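Coaching Batters, Session 4: Running Between the Wickets
Brondbridge Cricket Coaching Course, handout for the winter intake
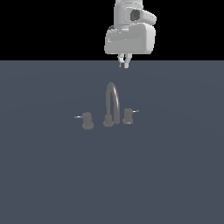

Fig. 4.1. Simulated robotic arm, computer rendering.

Bring this sheet with you. Last year's group left theirs in the car and spent the practical asking me what was on it.

1. Why we spend a whole session on it

Batters will practise the cover drive until the lights go off. Ask them to practise turning and they discover a sore hamstring. Yet most club innings contain far more singles than boundaries, and a side that runs badly gives away wickets the bowlers did nothing to earn.

Our worked scorecard is Trarkdale's innings from the October indoor friendly. They made 103 all out. Three of the wickets were run outs, two of them with both batters at the same end, discussing it. We will go through the scorebook ball by ball. Shaimaa Filali kept it, so for once it adds up.

2. Calling

There are three calls: yes, no, wait. "Maybe" is not a call. Neither is "ooh". A "wait" must be followed by one of the other two, and quickly.

Who calls:
Ball in front of square: the striker.
Ball behind square: the non-striker.
Second and later runs: whoever is running to the danger end.

The old hands will tell you they have an understanding and don't need to call. Look up how they were dismissed.

Either batter may refuse a run, but the refusal has to be loud and early. Once you are both past halfway, keep going. Sending your partner back from there is a way of choosing who is out, and it is usually them.

3. Backing up

The non-striker walks in with the bowler, bat in the hand nearer the bowler so that the eyes stay on the ball. Leave the crease only after the ball has been released. Juniors tend to creep early, get run out by the bowler, and then hear a lecture on the spirit of the game from somebody's dad. Teach the timing and you are spared the dad.

4. The turn

Run the bat in; don't plant it. Slide it along the ground from a yard or so short of the crease, stay low, and turn facing the ball. This means changing hands according to which side the ball has gone. Expect a week of dropped bats.

Common faults:
Turning blind.
Running a curve instead of a straight line.
Running on the pitch. The umpire will mention it, and so will the groundsman, at greater length.
Watching your own shot. It was lovely. Run.

5. Practical

Pairs, full kit including pads. Taha Ragab will feed from the bowler's end and is under instruction to be unhelpful.

Drill A: call and go, six balls each, then swap ends.
Drill B: twos only, with a fielder throwing to the end of their choice.
Drill C: as B, but the coach may shout a false call from cover. Trust your partner's voice and ignore mine.

Anyone not calling starts the set again. So does their partner, which tends to improve the calling.

6. Before next session

Watch one full innings at any level and note every single that was there and not taken. Write down who should have called. One side of paper is plenty. Session 5 is on playing spin, so bring a helmet and some patience.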